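Ballonum, un projet étudiant sur la préhension des textiles

12/01/2024

Le club de robotique de Grevstead travaille depuis juillet sur un sujet peu traité en compétition étudiante : la saisie d'objets souples. Le projet, baptisé Ballonum, réunit trois étudiants de deuxième année. L'entretien a été mené avec leur responsable technique.

Le choix du textile s'est fait par élimination. « Les pièces rigides, on les avait déjà traitées l'an dernier. Un tissu n'a pas de géométrie stable. Il faut définir ce qu'on appelle une prise réussie avant d'écrire la moindre ligne de code. » Le critère retenu est simple : le tissu doit rester entre les doigts pendant 3 secondes après le levage.

L'équipe n'a pas commencé par la commande automatique. Elle a d'abord constitué une base d'essais guidés à la main, à raison d'environ 200 prises par mois, pour un total de 1 261 à ce jour. Chaque essai est annoté : type de tissu, support, point de contact, résultat. « On en a écarté 196, presque toujours pour un défaut d'annotation. Le tri prend plus de temps que les prises. »

Les essais ont lieu sur table, puis sur literie. Le second cas est jugé plus difficile. « Sur un support mou, les doigts s'enfoncent avant de se refermer. Ils prennent parfois deux épaisseurs, et l'effort mesuré ne permet pas de les distinguer. » La consigne actuelle consiste à pincer près d'un bord, doigts presque verticaux.
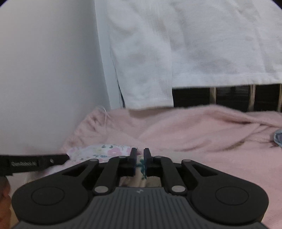 Prise d'un tissu à fleurs sur une couverture rose, pince tenue à la main.

Les données sont dépouillées avec Emulgate, un outil développé au sein du club. Une première version du modèle de saisie est prévue pour l'épreuve Kramer, qui impose le pliage d'une pièce de tissu inconnue. « Le pliage complet, on ne l'a pas. On vise la saisie du premier coin et un dépôt à plat. Le règlement accorde des points partiels pour ces deux étapes. »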